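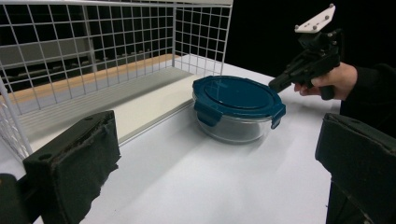
Round glass container, next to the wire rack.

I went through the food containers in November, after a jar of soup leaked into my work bag. We had pieces from three different sets and most of the lids fit nothing. I put the survivors on the white table by the rack and matched them up there, with better light than in the kitchen.

The glass ones are what I use most. I can see what's inside, and leftovers get eaten when I can see them. My usual one holds a 500 ml batch of lentils, enough for two lunches. It came from a shop called Ballden that has since closed, so I'm careful with it.
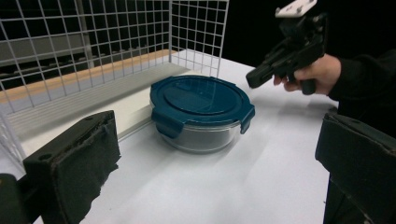 The lids are where these things fail. I wash them by hand now and press each latch down one at a time, working my way around. If one side snaps shut and the other won't, the seal has usually slipped out of its groove. I take it out, rinse it, and push it back in with my thumb — a butter knife will nick it.

Steel is better for carrying. My neighbor Leire Ibarra takes steel to work every day and talked me into trying it. It can't go in the microwave, so mine gets cold rice, cut fruit or salad.

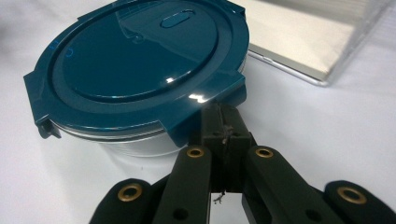 Steel container with the teal lid and its latches.

I kept 11 containers in the end, each with a lid. The odd lids are in a bag by the back door. I still have the spice jars to do, and the drawer under the oven.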